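Best way to store kids' wooden blocks and small toys in a shallow bin?

Posted by Montserrat Alvarado in Home & Storage
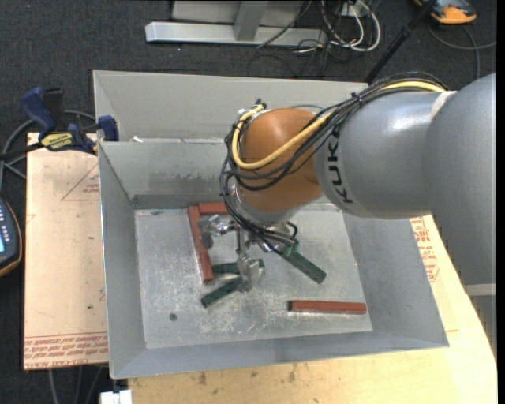

What I'm trying to fix

We have a low cabinet in the living room and I want to use flat, open bins in it for blocks, train track and the small stuff. The shelf gap is tight, so anything deep won't fit. I bought one plastic tray from Strebel and it bowed in the middle after a month. Is metal worth the extra money, and do I need a liner? My kids are 2 and 5. They drag everything out by the front edge.

Fikum

Metal holds up better for blocks. Ours have been in use more than 3 years and only the paint has chipped. Check the rim before you buy - it should be rolled over, with no raw edge. If it isn't, skip it, especially with a two-year-old. For a liner, cut a piece of cork or felt shelf paper to size and leave it loose so you can shake it out. It cuts the noise a lot. Put felt pads under the corners too or you'll scratch the shelf.

Don't fill them past one layer or so. Once blocks are stacked up, the whole tray gets dumped on the floor to find one piece.

Kikovus

just use shoe box lids, free and you can throw them out

Gririco

I'd keep the train track somewhere else. The long pieces never sit flat and they catch on the shelf above when you pull the tray out. We hang ours in a cloth bag on a hook. Blocks in trays is fine.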